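Hesent bench cell

The Hesent bench cell is a two-arm robot cell in the town of Esville. It was built by the workshop Cardoso and is used for trials in handling soft objects, such as cloth bags and pouches. The cell is known mainly through its maintenance notes, which were written by Gonçalo Louro and later revised by Tiago Barreto.

Construction

The two arms are fixed at the near side of a light wooden table, one to the left and one to the right, and both are attached to a black rail. Each arm ends in a gripper with two fingers. The fingers are of the ribbed type often called "fin-ray": they are triangular, with thin slats inside, and they bend around an object when they press on it. There are fixed cameras for the whole table, and a small camera near the gripper gives a close view of the fingers.

Daily check

The cell is checked every morning before the first trial. The operator looks at the screws of the gripper housing, opens and closes both grippers without a load, and moves each cable by hand to see that it does not catch on a joint. A cable which hangs too low is tied again at the wrist. After this, the fingers are cleaned with a dry cloth. Alcohol was used in the first months but the notes now advise against it.

Grip test

The grip test follows the daily check. One arm takes a soft object at its end and holds it, while the other arm waits with its fingers open. The usual object is a pouch with a zipper, as the fabric folds in a different way each time and small faults of the fingers become easy to notice. Loose items may stay on the table if they are outside the path of the arms.

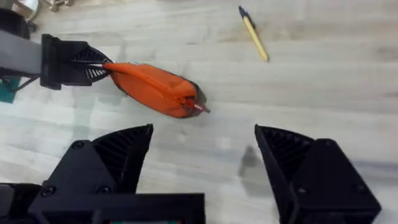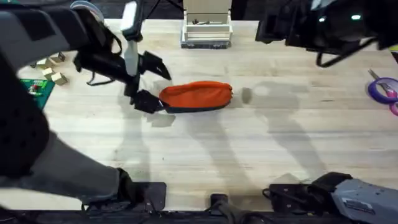
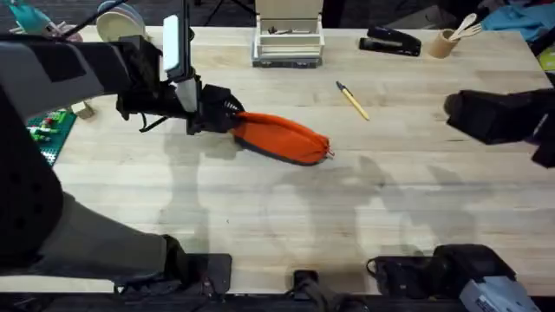 The orange pouch in the gripper of the left arm.

The test is repeated 20 times for each arm. If the object slips more than once, the fingers of that arm are taken off and compared with a new pair. The tips wear first, and a worn tip can be felt with the thumb before it can be seen. Fingers are always changed in pairs. After a change the closing position must be set again, and the old value is kept in the log together with the new one.

Repairs

The longest stop of the cell lasted 19 days and was caused by a damaged joint in the right arm. The replacement part was ordered from a supplier in Musance and arrived in May. Louro used the waiting time to renew the cables of both arms. By the end of that year the log had 3,213 completed grips, and 135 of them were marked as failed. Barreto later found that most of the failed grips came from one pair of fingers, mounted with the screws too tight. The notes have since asked for a hand screwdriver at this step.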